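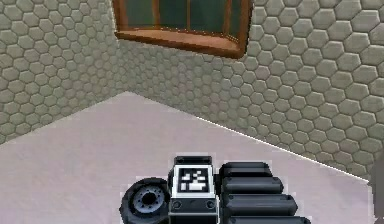
By Vy Chu
Children's Science Writer, Parkcombe Learning Pages

Why Did the Robot Bump the Door?

Have you ever closed your eyes and tried to walk to your bed? You take a few careful steps, you turn a little, you feel very sure of yourself, and then - bonk! - there is the dresser. Something a lot like that went wrong with a robot called Kakport, and I think it's one of the nicest mistakes to learn from, so get comfy and I'll tell you all about it.

Kakport does its practicing inside a computer, in a pretend home with pretend walls, pretend furniture and pretend doors. Bumping into a pretend door doesn't hurt anyone, and you never have to buy new paint. The team at Nesthorpe sent Kakport on 1000 practice trips from the sofa to a doorway. Most of them went just fine, but 49 ended with a bump.

At first everybody blamed the robot's eyes. Hậu Phan spent a whole morning checking them, and they were working very well. The trouble was in the way Kakport kept track of where it was. It did this by adding up how far its wheels had rolled, a bit like you counting your steps in the dark. Wheels can slip, though, and the computer's pretend wheels were made to slip too, just like real ones. Every slip made a teeny tiny mistake, and the mistakes piled up. By the end of a bad trip, Kakport thought it was 7 inches away from where it really was. That's plenty to miss a doorway!

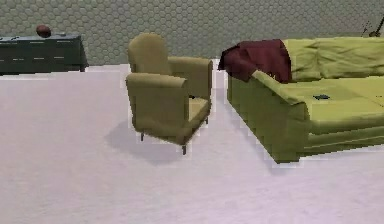 Thiện Quan wrote to us with a very good question: couldn't the robot just look at the furniture every now and then and work out where it is?

Yes, it could, and that is very close to the fix the team picked. A sofa stays put (unless somebody big comes along and pushes it), so it makes a good landmark. Now Kakport stops, looks for something it knows, and asks itself, "Am I where I thought I was?" If the answer is no, it corrects its map before it rolls on.

The team added a safety rule as well. If Kakport feels a push it didn't expect, it has to stop right away and wait. Before, it would keep on trying to roll forward, and with a real door, or a real toe, that would be a serious problem. 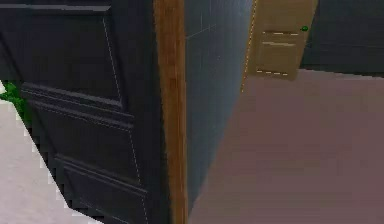 A navy blue door and a beige door in the pretend home.

After the changes, Kakport went on 400 more trips and bumped a door on only one of them. Bjartur Mikkelsen is still hunting for the reason behind that last bump, and he has a feeling it has to do with turning corners too fast.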